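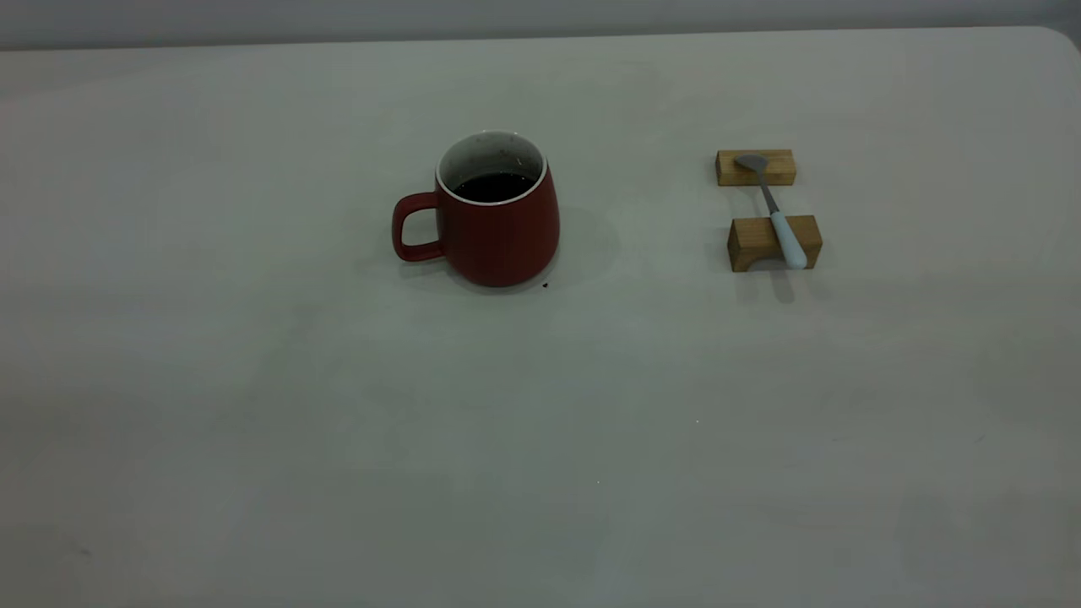

News > Company News > Tabletop and Kitchen

Last updated: Friday, 9:40 a.m.

Ralel to Offer Stikia Coffee Mug and Spoon Rest Through Independent Shops

Coffee range from small tableware maker adds a wide-based mug and a two-block wooden rest

Ralel, the tableware maker and wholesaler, said today that its Stikia coffee range will go on sale in independent kitchen and gift shops in February. The range starts with a ceramic mug and a wooden spoon rest, sold separately. Until now Stikia pieces have only been available from the company's own shop on Llewellyn Street.

The Stikia mug is narrow at the rim and widens toward the base. The outside is a muted red with a matte finish. The inside is glazed white with small dark flecks. The handle is close to a rectangle with rounded corners and is finished in the same red as the body.

"The first question people ask is why it's wider at the bottom," said Kevin Tully, who runs product design at Ralel. "I wanted a mug for a desk. I work at a desk, I reach for things without looking, and I've knocked over plenty of tall straight mugs. This one sits low and it's hard to tip with the back of your hand."

Tully said the handle took longer than the body. Early versions had a round loop, which shop customers found tight for more than one finger. The squarer opening gives more room without making the handle stick out farther. The potters also found it easier to attach cleanly, because the upper and lower joins meet the wall of the mug at a similar angle.

The speckled glaze is mixed in the Ralel workshop. The flecks fall differently from one mug to the next, and Ralel does not sort them by pattern. Shops ordering a case should expect some mugs with more speckling than others. The company does not treat this as a fault and will not accept returns for it. Chips, cracks and loose handles are covered in the usual way.

The spoon rest is made of two blocks of light-colored wood. The spoon lies across them, so the bowl stays off the table after stirring. The blocks are not joined. They can be set closer together for a teaspoon or farther apart for something longer, and they can be put away in a drawer with the cutlery.

"We tried a ceramic rest first," said Ffion Landeg, sales manager at Ralel. "It was a little dish, and it did what little dishes do. It filled up with cold coffee and somebody had to wash it. With the blocks you wipe the table and you're done. A few of our shop customers have bought a second pair for chopsticks, which we hadn't planned on, but we're happy to sell them."

The blocks are sanded and oiled before they leave the workshop. Ralel recommends wiping them with a damp cloth and leaving them out to dry. They should not be soaked or put in a dishwasher. A drop of food-safe oil every few months will keep the surface from drying out, and one small bottle will last a household a long time. Coffee marks that have been left overnight can usually be taken off with fine sandpaper, worked along the grain.

The mug can go in the dishwasher and the microwave. The matte outside may show metal marks if it is stacked against pans. These come off with a paste of baking soda and water. Ralel suggests washing the mug by hand for the first few uses, though this is a preference and does not affect the guarantee.

Ralel made 714 Stikia mugs for the trial period in the Llewellyn Street shop. The first run for outside retailers will be 1,875 mugs, all in red. Landeg said the company had looked at launching with more colors and decided against it.

"Small shops don't have the shelf space for five colors of one mug," she said. "They told us that very clearly. They'd like one color they can keep in stock and reorder without a long wait. Red sold well for us through the trial, so we're staying with red for now. If we add another it will be later in the year, and we'll show it to the shops before we commit to it."

Mugs and spoon rests are packed separately and can be ordered in any combination. Each mug comes in a plain cardboard box with a paper sleeve. There is no plastic in the packaging. The spoon rest is tied with cotton string and carries a card with the care instructions on it. Spoons are not included with the rest.

The two products will be followed by a milk jug under the Nelta name, which Ralel uses for its pouring and serving pieces. The jug will have the same speckled white inside and is being tested now. Tully said the spout still drips more than he would like and that it will not go to shops until that is fixed. No date has been set.

Ordering information for retailers

Orders for the first delivery are open now to shops with a Ralel trade account. New accounts take two working days to set up. The minimum first order is 2 cases, which may be one of mugs and one of spoon rests. There is no minimum on repeat orders. Shops that already carry Nelta pieces can add Stikia to their next order and have everything sent together.

Samples are available to the first 100 shops that ask. Each sample pack contains one mug and one spoon rest, and they do not need to be returned. Requests should go to the Ralel sales office by phone or through the trade page, with the name of the shop and a delivery address.

A price list and care sheet are sent with every sample pack and can also be had on request.

About Ralel

Ralel designs and makes tableware for everyday use and sells it through its own shop and through independent retailers. Its ranges include Stikia, for coffee and tea, and Nelta, for pouring and serving. The workshop is behind the Llewellyn Street shop, and the shop is open to the public six days a week.

Press contact: Ffion Landeg, Ralel sales office

Related items
Nelta serving bowls back in stock
How to care for oiled wood in the kitchen
Llewellyn Street shop: winter opening hours
Seconds sale to return to the workshop
Trade accounts: changes to delivery charges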